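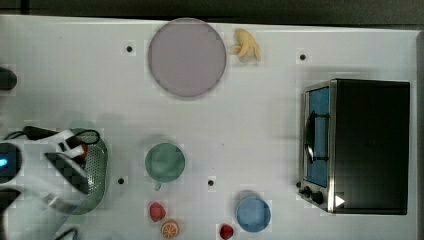

Abb. 1: Arbeitsfläche mit Minibackofen, Teller, Becher, Schüssel und Spiellebensmitteln, Ansicht von oben

Hauswirtschaft Grundkurs, Handout 7
Kleine Küche einrichten: Arbeitsfläche, Kleingeräte, Geschirr

Das Handout gehört zur Einheit "Arbeitsplatz" und wird in der Lehrküche Nerkach verwendet. Es ersetzt das ältere Blatt aus dem Ordner Wemum. Bitte zur nächsten Übung mitbringen, dazu Bleistift und Maßband.

1. Begriffe

Arbeitsfläche: die gesamte Tischplatte einschließlich der Stellflächen für Geräte.
Freie Fläche: der Teil, auf dem nichts steht und auf dem tatsächlich geschnitten, gerührt oder angerichtet werden kann.
Stellfläche: Platz, den ein Gerät dauerhaft belegt, samt dem Abstand, den der Hersteller vorschreibt.
Schwenkbereich: Raum, den eine Tür oder Klappe beim Öffnen braucht. Er zählt nicht zur freien Fläche, auch wenn er meistens leer aussieht.

2. Das größte Gerät zuerst

Beim Einrichten wird mit dem Gerät begonnen, das am meisten Platz braucht. In Abb. 1 ist das der schwarze Minibackofen auf der rechten Seite. Seine Glastür zeigt nach links, also zur Tischmitte. Wer ihn so aufstellt, muss links davon Platz für die Tür und für das heiße Blech einplanen. Der große Teller und die Banane liegen ebenfalls links vom Ofen. Vor dem Backen ist zu prüfen, ob die Tür frei aufgeht, und bei Bedarf wird umgeräumt.

Auf dem Ofen wird nichts abgelegt. Das gilt auch für Topflappen und Rezeptblätter. Das Kabel läuft hinten oder seitlich weg und hängt nicht über die Tischkante.

3. Geschirr nach Arbeitsschritt

Geschirr wird nach der Reihenfolge der Arbeit gestellt. Für einfache Gerichte reichen vier Stationen:

Waschen und Abtropfen (Sieb)
Vorbereiten (Brett, Schüssel)
Garen (Ofen oder Platte)
Anrichten (Teller)

Vergleichen Sie das mit der Abbildung. Das grüne Sieb steht links unten, die blaue Schüssel nahe der unteren Kante, der Ofen rechts. Der Teller liegt oben und ist von der unteren Tischkante aus am weitesten entfernt. Für Rechtshänder ist der Weg vom Sieb zur Schüssel kurz. Linkshänder stellen die Reihenfolge um.

Der Becher gehört zu keiner der vier Stationen. Trinkgefäße kommen im Betrieb auf ein eigenes Tablett, in der Übung genügt eine feste Ecke der Platte.

4. Kante und Abstand

Kleinteile an der Tischkante fallen zuerst herunter. Das betrifft Obst, Eier und alles, was rollt. In der Übung mit Spiellebensmitteln ist das folgenlos, trotzdem wird von Anfang an richtig gelegt: lose Teile in eine Schüssel oder auf einen Teller. Schüsseln stehen mindestens eine Handbreit von der Kante entfernt.

5. Oberfläche

Helle Platten zeigen Flecken sofort und erleichtern so die Kontrolle. Vertiefungen und Bohrungen, wie die kleinen schwarzen Löcher in der weißen Platte in Abb. 1, werden bei der Reinigung einzeln ausgewischt. Krümel und Teigreste setzen sich dort fest. Teig wird auf solchen Platten nur mit Unterlage bearbeitet.

6. Übung (36 Minuten, zu zweit)

a) Skizzieren Sie die Anordnung aus Abb. 1 von oben. Der Maßstab ist frei.
b) Tragen Sie den Schwenkbereich der Ofentür ein.
c) Zeichnen Sie eine zweite Skizze, in der Teller und Schüssel nach den Stationen aus Abschnitt 3 stehen.
d) Bauen Sie Ihre zweite Skizze am Übungstisch nach und messen Sie die größte zusammenhängende freie Fläche. Sie soll an der schmalsten Stelle 300 mm breit sein.

Beide Skizzen kommen in die Mappe Drindura. Abgabe bis Ende September im Fach neben der Lehrküche.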